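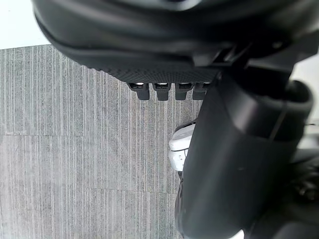
Figure 1. View from the wrist camera, with the gripper housing, the row of four black tabs and the carpet below.

Robotics > Learning from Demonstration > Full Text

Abstract | Methods | Results | References | Next section

3. Collecting the demonstrations

3.1 Why we stopped pushing the arm around

We started this project fully intending to teach everything by hand. You grab the arm, you drag it through the motion, the joints remember, and everybody goes to lunch. That had worked fine for Ulier, our earlier drawer-opening study, so we figured plates would be more of the same (they weren't!). The trouble with dragging an arm through a dish task is that your own hands and shoulders end up in half of what the robot sees, and then the policy learns to look for elbows. Viktória spotted it in the first batch, when the trained model kept waiting for something to show up at the left side of its view before it would move at all.

So for the main dataset we went to remote control. The operator holds a pair of hand controllers, the arms follow, and a second person stands by as a spotter. We call the control software Veres, and it's pretty thin: it maps hand pose to gripper pose, smooths out the jitter, and writes everything to disk with one clock. We kept hand guiding for one thing only, the starting pose, where you really do want to feel the joints with your own fingers before you commit to 40 tries from the same spot.
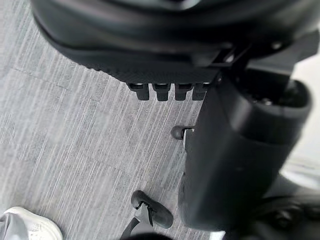 The wrist view deserves a few words, as we argued over it for most of July. Andor wanted to drop it. A lot of every picture is the robot's own hardware, parts of it are blurry, and he felt we were paying for storage to learn what carpet looks like. I wanted to keep it, mostly on a hunch that the last bit of closing on a thin edge is hard to judge from up at the head. We settled it by training both ways and you can find the numbers in Section 4, but the short version is that we kept it. We also kept the pictures uncropped. Cropping out the housing sounds smart until you swap a part and all your crops are wrong!

One practical tip here, and it cost us a good chunk of time to learn. If you record the wrist view during setup, along with stretches where somebody is walking around near the arm, tag those stretches right then. We went back and did ours afterward, and it was miserable.

3.2 The plate task

The task itself is simple to say out loud: get a plate in or out of the pull-out rack without hitting the wires. Simple for a person, anyway. Operators had trouble with it for longer than I'd like to admit, and most of the trouble was in the wrist angle. A plate held on its edge has to line up with the slot it's in, and if you come in a little twisted the rim catches and the whole rack wants to come with you.

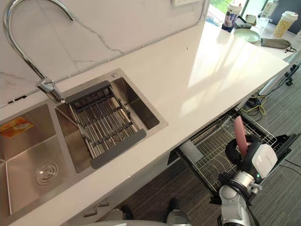
Judit came up with the fix we ended up using, which was to split each demonstration into an approach, a grip, and a lift or release, with a short pause between them. The operator taps a button at each pause. It slows you down (I complained loudly about this), but the pauses gave us clean cut points for free, and new operators got comfortable much faster when they could stop and think. We left the pauses in the raw recordings and trimmed them for training.

We didn't tidy the kitchen between tries either. The stuff on the counter stayed where people had left it, the cables stayed on the floor, and the sun did whatever the sun does through a window. Kristóf worried this would swamp a small dataset, and he had a point, but our other site, Prusness, is spotless and the policies we trained there fell apart the minute somebody set down a cup.

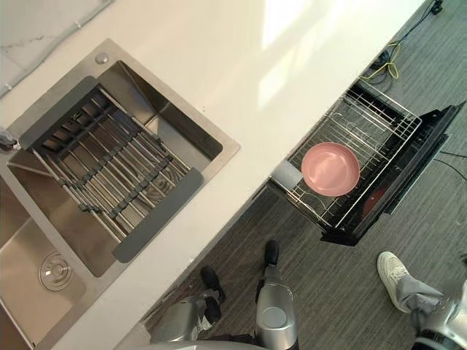 Plates also started in different positions. Some tries began with the plate standing up in a slot, others with it lying flat in the rack, and the flat ones are a whole different animal: you have to find a rim you can get a finger under before you can do anything else. Operators threw out far more of those. In total we kept 2758 demonstrations from 19 operators, each one capped at 60 seconds. Anything longer got tossed, even if it was going well, and yes, a few people took that personally.

A try also got tossed if the spotter touched the plate or the arm. Volodymyr, who did a lot of the spotting, pushed us to save those in a separate folder instead of deleting them, and I'm glad he did, as they became the recovery set we use in Section 5. The labels and the button-press logs are in the Skultlow release along with the Veres settings for each operator.

Last updated: July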